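Minutes — Shop and Stockroom Meeting
10 Jul 2025
Held in the back office at Inis, started late (my fault, I had the key)

Present: Yao-tsung Lau (chair), Bielecka, Skudden, me taking notes
Apologies: Farier, dentist

1. Last minutes
Everyone had read them except Skudden, who read them while we waited. Two fixes: the shelf brackets went to the front window and not the side one, and I spelled "inventory" wrong in three places. Approved after that.

2. Money
Yao-tsung went through the numbers pretty fast, so I hope I got these right. We have $1487 left in the display budget out of the $2000 we set in January. The only bill still to come is the paint for the back hallway. Bielecka asked if we could move some of it over to packing supplies because we're burning through tissue paper like crazy. Yao-tsung said yes, up to $182, and please keep the receipts this time!

3. Baskets
This took up most of the meeting, so sorry for the long section. We've got baskets all over the place — under the counter, on top of the fridge, in the hallway where people kick them — and the gift orders are going to need them. I said I'd like them stored by size, one inside another, so you can grab a stack and go. Bielecka would much prefer them stored by color, because customers ask for "the dark one" or "the tan one" and never give a size. We went back and forth on that for a good while.

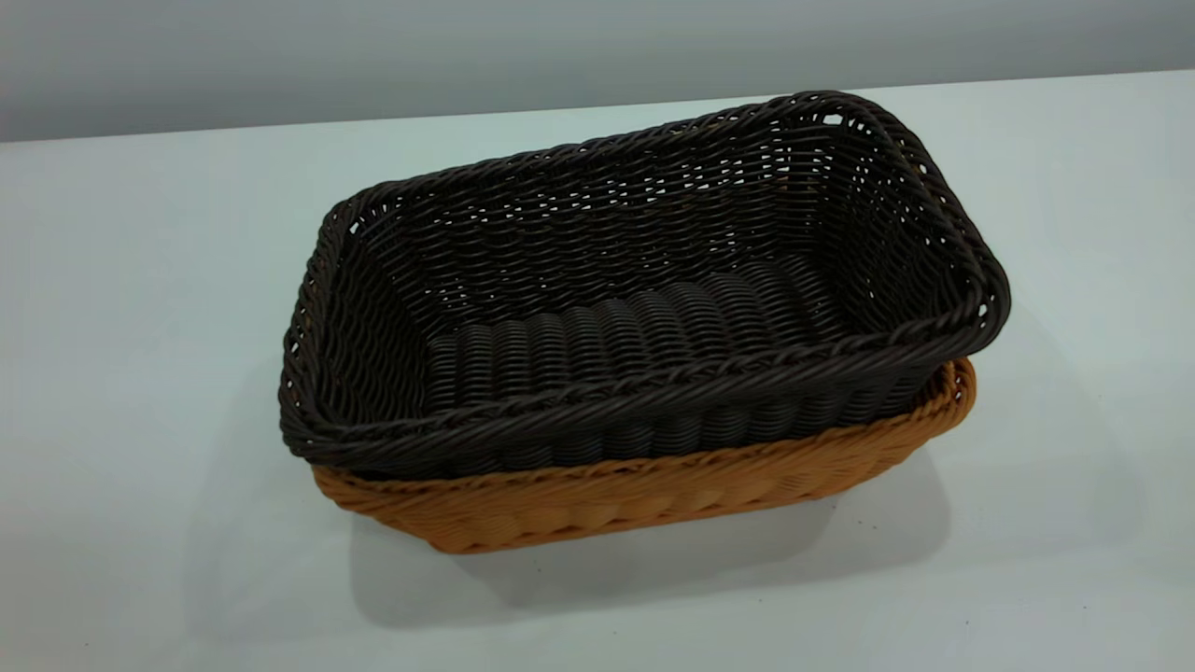 Skudden pointed out that nesting saves nearly half a shelf, and that pretty much settled it for me. Bielecka came around too, as long as the smaller basket in each pair is a different color from the one outside it, so you can tell there are two without lifting anything. Fine by me! We also agreed that nobody shoves them together hard. The braided rims are the nicest part and I don't want them getting squashed. If a basket doesn't drop in easily, it goes with a bigger one.

Yao-tsung wanted to know about cleaning. I've been using a soft brush and then a damp cloth on the woven ones, and it works great on the dust that gets down between the strands (the brush first, always, or you just make mud). Skudden has a better brush at home and will bring it in.

Decided: store by size, mixed colors, labels on the shelf edge and never on the baskets. Skudden does the labels. I do the sorting.

4. Gift orders
We have 11 orders waiting on a basket choice. Bielecka will call those customers and ask them to pick dark brown or tan. Anyone who doesn't care gets whatever is on top of the stack. Farier sent a note asking if we could line the baskets with cloth instead of tissue. We all liked the idea but want to see a price first, so that's carried over.

5. Anything else
The back door is sticking again. Yao-tsung will plane it down. Skudden would like the radio turned down before lunch — noted, and I will try.

To do before next time
Me: sort and nest the baskets, clear the hallway
Skudden: shelf labels, brush
Bielecka: customer calls, tissue paper
Farier: price for cloth lining
Yao-tsung: back door, hallway paint bill

Next meeting when Farier is back, same room. I'll send around a time.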